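Wall hook

A wall hook is a small fitting fixed to a wall, door or cupboard so that things can be hung from it. It is one of the humblest pieces of household hardware, and most homes have a good many more of them than their owners would guess, tucked behind doors, inside wardrobes and beside the cooker, each quietly holding up a coat, a bag or a tea towel.

The oldest hooks were probably nothing grander than a forked branch or a peg pushed into a gap in the wall. Iron hooks made by the village smith came later, and with the arrival of cheap cast metal the row of hooks in the hallway became a familiar sight in quite ordinary houses.
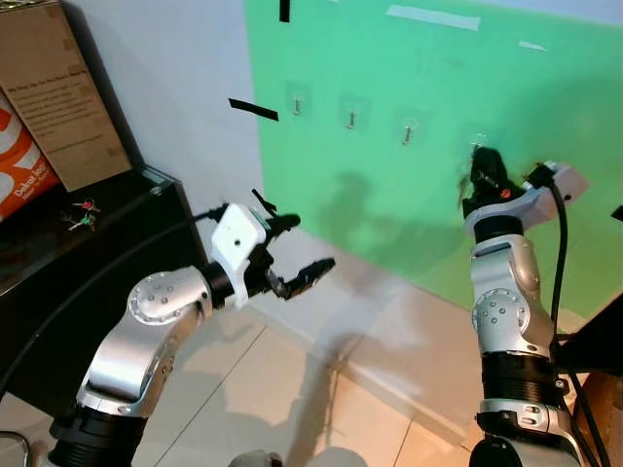
Hooks are usually sorted by the way they are fixed. Screwed hooks are the strongest and will put up with a heavy winter coat for years, though they do leave holes behind them. Adhesive hooks, much loved by people who rent, need only a clean, smooth surface, and are happiest with lighter things such as keys or an apron. A small one may be rated for as little as 200 grams, so it is well worth reading the packet before trusting it with anything dear to you. Over-door hooks need no fixing at all and simply sit on the top edge of the door.

Height matters too, and a row meant for small children is best placed low enough for them to reach without a stool. In nurseries and schools it is common to find 2 rows, one above the other, with the upper one kept for the grown-ups.

See also: Coat rack, Peg rail, Picture rail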